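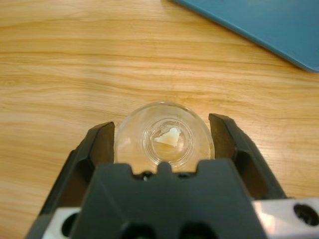 Issue 2

About Us

November 14, 2021
By Berenice Escobedo

Tlapale is a residential training school for hospitality and household service. It stands on the edge of Kirkomley, in the former offices of a seed merchant, and has been teaching since the building was made over to the school by its first principal, Aurelio Xolalpa. Mr Xolalpa had spent his working life in hotel dining rooms and held that most people who serve others are shown the work once, quickly, and then left to it. The school was founded to give them longer.

We admit 70 students in each year. The majority come to us directly from secondary education, although a growing number are adults returning to work or changing occupation. All follow the same foundation course, which covers the care of rooms, the laying and clearing of tables, the preparation of hot drinks and light meals, and the handling of glass and china. Students then choose between the dining room and the household branch and remain with that branch until they leave.

The foundation course begins with the drinks table. Visitors are sometimes surprised that so modest a subject should occupy the opening weeks, but the table contains in a small space nearly everything that a student will meet later. A glass must be looked into before it is filled, against the light and from above, and anything found at the bottom of it means that the glass goes back to the sink. Students learn to hold a tumbler low on its side and to keep their fingers clear of the rim. They learn where a tray should rest so that the person being served can reach it, and how to leave the surface fit for the next person.

Our practice rooms are furnished with the sort of equipment that is found in small hotels, guest houses and offices. The Driltier Room, on the ground floor, is given over to drinks. Its wooden tables are kept in daily use and are wiped along the grain at the close of each session. The Nirlow Room, directly above, is arranged as a sitting room and is used for the serving of tea, for receiving guests and for the household branch's work on upholstery and soft furnishings. Both rooms were redecorated in October.

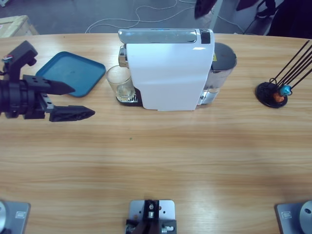 Coffee is taught by capsule machine in the first instance and by other methods afterwards. The capsule machine is what most of our leavers will find waiting for them, and it rewards the same habits as larger equipment. The water tank is checked before the first cup. The drip tray and its grille are lifted out and washed separately. Spare capsules are kept together on a stand or in a drawer, never loose among the cups, and the lever is left closed. A student who can keep one such machine in good order through a full day of service is permitted to move on to the dining room.

Assessment at Tlapale is largely practical. Each student keeps a work book, signed by the instructor at the end of every session, and this counts for more than the written paper. There is no prize for speed. Students who do not satisfy the assessors may repeat any part of the foundation course without a further fee, and a number do so each year by their own choice.

The school's stock of glassware, china and linen is maintained by the students themselves under the direction of the housekeeper's office. The present inventory includes 300 drinking glasses and 171 cups with matching saucers, stored in the corridor presses between the two practice rooms. Breakages are entered in the book on the day they occur – without penalty – and replacements are ordered at the end of term. Gifts of plain glass in good condition are gratefully accepted, though we regret that we cannot make use of cut or coloured pieces.

Tlapale is governed by a board of trustees and is supported by tuition fees, by a small endowment and by the income from its public tea room, which opens to the people of Kirkomley during term. The tea room is staffed by students in their final months. Tables may be reserved through the school office, where the current menu can also be obtained.

Those considering an application are encouraged to spend a morning with us before they complete the form. Visits are arranged individually, and prospective students are asked to wear flat shoes and to tie back long hair, as they will be invited to take part. Parents and employers are welcome to attend. Enquiries about admission, bursaries or the short courses for serving staff should be addressed in writing to Berenice Escobedo, Registrar, at the school.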